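Brerkex BX Two-Arm Bench Unit
Household and Light Shop Evaluation Model

Product overview

The BX is a fixed torso with two arms and two multi-fingered hands. It is sold to labs, appliance makers and small shops that want to measure how far a general-purpose machine can get with chores a person does without thinking: setting out a plate, moving a small item, emptying a tray of parts. It is not sold as a home appliance. Customers looking for a machine to clear a kitchen unattended should read the section on limits before asking for a quote.

Tabletop work

Plate tasks are the usual starting point for a new installation. The plate has a low rim, the item is small, and the hand has to come down close to the table surface without striking it. Both arms stay within reach of the plate while one does the handling.

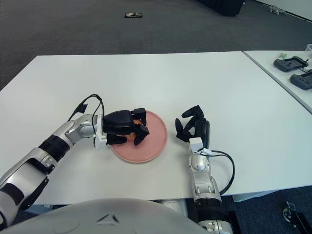
Pink plate, white table, small orange item.
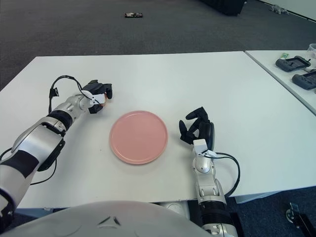
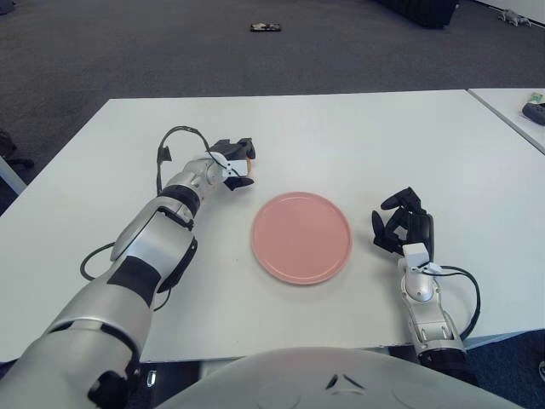

Small items remain harder than large ones. When the fingers close over an object, they hide most of it from a head-mounted view, and the controller has to rely on finger position until the hand opens again. Operators should expect to tune grip closure separately for each new item. The Clivley task editor stores up to 200 grip settings.

Supply and setup

Mains power: single phase, 375 W maximum draw
Warm-up time: 22 minutes
Work surface: flat, level, light matte finish preferred
Cable routing: external at the wrist; leave slack for full wrist rotation
Task editor: Clivley, one license included
Service interval: 90 days

Limits

Rigid items on a flat surface are within the intended use. Cloth, wet dishes, full cups and anything sharp are not. Cycle times are slower than a person's for every household task in the Bouzid task set, and a supervisor must be present whenever the arms are powered. For shop-floor sorting of a single part type, a conventional fixed gripper will cost less and run faster.

Ordering

Units ship from Jirkmont with both hands fitted. Spare finger sets and wrist cables are ordered separately. Firmware from the April release or later is required for two-hand tasks.

Page updated May 7, 2026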